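Cleaning up old white plastic stools and trays (the Irby method)

Got a white plastic stool that's gone a bit grubby? Storage trays too? Same job. Do them together, one bucket, one mess. Mine came out of the shed at Omisgate and had been sitting there since who knows when.

You need:
bucket of warm water
dish soap
bicarb soda
old toothbrush, plus a softer brush
microfibre cloths, a few
something dark to work on (see below)

I use Prieto paste for the bad marks. Cost me $71 for the big tub, which is steep, but it lasts ages. Bicarb mixed with a splash of water does nearly as well.

Step 1. Dark cloth down first

White plastic on a white bench – you'll miss half the grime. Put something black underneath. Old sheet, doona cover, whatever. The colour contrast shows up grey edges and any grit that drops off. Doesn't have to be flat, wrinkles are fine.

Step 2. Tip the stool over

Don't start with the seat. Get the legs in the air and do the underneath first, the dust all lives in the corners. Dry brush before any water or you just make mud.
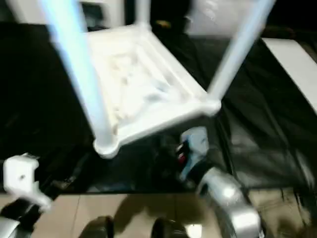
White stool over the black fabric, legs up top.

Legs next, top to bottom, long strokes. Rinse the cloth often. The corners of the frame want the toothbrush, go round in small circles and dont press hard. Then the raised rim, all the way along.

Check the feet while you're there. If yours have rubber caps pull them off, wash seperately, and let them dry properly before they go back on.

Step 3. Paste

Only where it's needed. Dab on, leave it 90 seconds, wipe. Still there? Go again. Two light goes beat one hard scrub, shiny plastic scratches easily and then the dirt gets in the scratches and you're worse off than before.

No bleach. It can yellow some plastics, and the smell hangs round for days. No steel wool either.

Step 4. Trays

Divided trays are fiddly. Shake out the crumbs over the bin, then lay it on the dark surface so you can see what's left. Work along each trough in one direction and push everything to the end. Back and forth just shifts it over the divider into the next one.

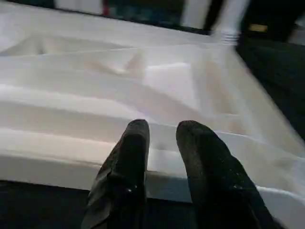
Divided white tray. Long troughs, lots of ridges to get along.

Worst spots are where a divider meets the bottom. Wrap a cloth round a butter knife (blunt!) and run it down the join. Rim last, with a clean cloth, outside then inside.

Really gunked up? Soak it in the laundry tub for an hour. Warm water, not boiling – thin plastic can warp.

Step 5. Rinse and dry

Hose or shower for the stool, kitchen tap for the trays. Stand trays on their edge so the water runs out of the troughs. Stool upside down for a bit, then right way up. Keep both out of full arvo sun.

Buff with a dry microfibre. Jellow cloths are my pick, they don't leave fluff.

Shake the black sheet outside before it goes in the wash. Learnt that one the hard way, grit all through the machine.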